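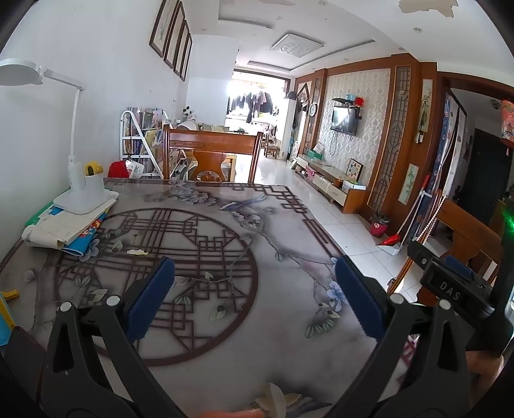 Trilberg Family Room Project — Home Furnishings Team

Progress report for November
Prepared by Karine Lapointe for Hafþór Skov, Cumwood Fund

This report covers the second stage of work on the family room at Trilberg. The first stage dealt with the floor and the heating and was closed before the summer. The second stage is the dining table, the seating and the reading corner, paid for from the grant of $2,000.

1. The table

The dining table is the center of the room and gets most of the use: meals, homework, paper crafts, and the grown-ups' paperwork in the evening. We had planned to refinish it. The quote from Eyvindsson for sanding and lacquering came in well over what we had set aside, and we would have been without a table for several weeks, so we covered it instead.

The pattern is a gray marble look with a dark red lattice circle, flowering branches and birds, and a stepped lattice border along the edge. It was picked by the families from three samples. Two people found it too busy. It goes well with the carved chairs, and it hides crumbs better than the plain gray one did. The surface is glossy and shows glare from the ceiling light, so we now keep that light off in the evening when people are reading and use the desk lamp.

The white desk lamp stays on the table. It has a holder in the base where scissors and the like can go, and that has cut down on the number of things left lying around. Scraps of paper still get left on the tabletop after crafts. We have asked each group to wipe down before they leave and will see how that goes.

2. Seating

The wooden dining chairs were kept. They are heavy, but the frames are sound and the carved backs are liked by everyone who uses the room. Two had loose joints and were glued and clamped by Hafþór's colleague from the Cumwood workshop at no charge. One still rocks a little on the uneven part of the floor. Felt pads were bought for all of them — a pack of 30, with spares left over.

The long wooden seat by the left wall was also kept. The light upholstery was cleaned once and will need it again in the spring.

3. Reading corner

The children's books and magazines used to be kept in boxes under the seat, where the younger children could not see what was there. They are now in a white wire rack behind the table. We took in roughly 15 new titles this fall, all donated. The rack fills up quickly and the magazines slide forward when it is too full. We would like to sort out the oldest ones before adding more.

Bags still end up on the floor under the rack. Hooks by the door were in the original plan but were dropped to save money. Prirnusport has offered us a coat rail from a store they are refitting, and we expect to hear the measurements from them shortly.

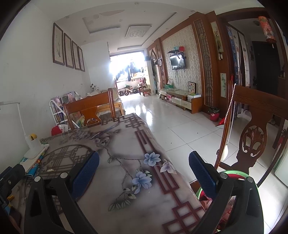

The dining table and chairs, with the book rack and framed botanical drawings behind.

4. Walls

The botanical drawings in dark frames were hung in a row along the left wall. The wall itself has not been painted. It has scuffs and marks, and these stand out more now that the pictures are up. Painting was put in the third stage and we suggest leaving it there, but washing the wall in the meantime would cost very little. The small vase of dried branches was brought by one of the families and can stay where it is.

5. Spending

The table covering, felt pads, desk lamp and wire rack have been paid for. The frames were the largest single item and cost more than planned, mainly for the glass. The savings from not refinishing the table cover the difference. Receipts are attached in the same order as the budget lines. What is left should pay for the wall paint if we do the work ourselves.

6. Open items

Level the floor under the rocking chair, or shim the chair.
Sort the magazines and pass on the oldest.
Confirm the coat rail with Prirnusport.
Get a price for paint, two coats, left wall only.
Find a place for table papers and booklets — they are kept under the lamp for now.

The room is open until 8 in the evening, and the hours will stay the same through the winter. We are not asking for any change to the grant. The next report will follow when the coat rail is up and the paint price is in.

Karine Lapointe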